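Die Schublade, in der alles endet

Von Eliseo Hinojosa

Jeder Haushalt hat eine. In manchen Familien heißt sie Krimskramsschublade, bei meiner Großmutter hieß sie »das Fach«, und meine Nachbarin im zweiten Stock nennt sie schlicht »da drin«, mit einer Kopfbewegung, die jede Rückfrage verbietet. Gemeint ist immer dasselbe: der Ort, an dem Gummiringe, leere Kugelschreiber und der Schlüssel zu einem Fahrrad wohnen, das 2 Umzüge zuvor gestohlen wurde.

Meine eigene klemmt seit August. Irgendetwas hat sich quergestellt, vermutlich ein Schneebesen, und seither lässt sie sich nur noch so weit öffnen, dass man mit drei Fingern hineinkommt. Man ertastet Batterien und hofft, dass es die guten sind. Meine Frau findet, man könne den Schrank auseinandernehmen. Ich finde, man könne auch abwarten.

Weil das Abwarten keine Ergebnisse brachte, bin ich zu Ezequiel Quezada gefahren. Quezada ist 56, war lange Buchhalter in einer Schraubenhandlung und räumt heute gegen Honorar bei anderen Leuten auf. Das Wort Ordnungsberater lehnt er ab, auf seiner Karte steht »Sortieren«. In seiner Küche hängt kein Kalender und liegt kein Brief. Der Kaffee kommt aus einer Dose, auf der »Kaffee« steht, was mich nach fünf Minuten bereits nervös machte.

»Die meisten Leute wollen gar nichts wiederfinden«, sagte er und schob mir den Zucker hin (Dose, Aufschrift: »Zucker«). »Die wollen bloß wissen, dass es noch da ist.«

Das saß. Ich besitze die Bedienungsanleitung eines Videorekorders, den ich nie hatte. Sie stammt vom Vormieter, und ich habe sie durch drei Wohnungen getragen wie andere Leute eine Urne. Wegwerfen kann ich sie nicht, denn am Tag danach würde unweigerlich jemand klingeln und danach fragen.

Quezada unterscheidet zwei Sorten von Kunden. Die einen haben zu wenig Platz und zu viele Sachen. Die anderen haben bereits aufgeräumt, und zwar mehrmals, jedes Mal nach einem neuen System, sodass sich nun die Reste von vier Ordnungen überlagern wie Tapeten in einem Altbau. Die zweite Sorte sei die teurere. Eine Kundin habe ihre Gewürze nach Herkunftsland sortiert und dann ein halbes Jahr ohne Pfeffer gekocht, weil sie sich nicht entscheiden konnte.
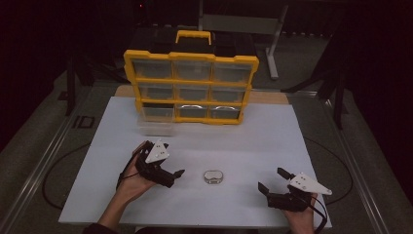
Natürlich gibt es für all das eine Industrie. Lekix verkauft Einsätze für Besteckschubladen, die man zusammenstecken kann und danach nie wieder auseinanderbekommt. Von Talix kommt ein Etikettiergerät, dessen Etiketten so teuer sind, dass man sich gut überlegt, was einen Namen verdient. Und wer es ganz ernst meint, bestellt bei Flaltetti den Wandschrank mit 55 Fächern, geliefert in einem Karton, der seinerseits ein Jahr lang im Flur steht, weil es ein sehr guter Karton ist.

Ich habe den Selbstversuch gemacht, in kleinem Maßstab. Ein Abend, eine Küche, ein Schuhkarton voller Schrauben aus dem Keller. Um halb acht fing ich an, nach Länge zu sortieren. Um neun wechselte ich zu Durchmesser. Gegen elf lagen drei Haufen auf dem Tisch: lang, kurz und »siehe unten«, und der dritte war der größte. Meine Frau kam herein, betrachtete das Ganze und fragte, wo wir denn nun frühstücken würden.

Am Ende kam alles zurück in den Schuhkarton. Immerhin weiß ich jetzt, dass es 200 Schrauben sind und dass keine davon in das Loch passt, dessentwegen ich in den Keller gegangen war. Eine passende habe ich am nächsten Morgen bei Eisenwaren Chávez gekauft, zusammen mit neun weiteren, denn einzeln werden sie dort nicht abgegeben. Die neun liegen jetzt ebenfalls im Karton.

Quezada hat mir zum Abschied doch noch einen Rat gegeben, gratis, wie er betonte. Man solle einmal im Jahr alles aus der Schublade auf ein Bettlaken kippen und nur zurücklegen, was man mit Namen nennen könne. »Dings« gelte nicht. Der Rest komme in eine Tüte, die Tüte in den Keller, und wer sie bis zum nächsten Jahr nicht vermisst habe, dürfe sie ungeöffnet entsorgen.

Ich fragte, ob er das selbst auch so mache. Er stand auf, spülte die Tassen und stellte sie an ihren Platz. Erst als ich schon im Mantel war, fiel mir neben dem Herd eine schmale Schublade auf, die einzige ohne Etikett. Ich zog probehalber daran.

Sie klemmte.

»Da ist nichts drin«, sagte Quezada und hielt mir die Tür auf.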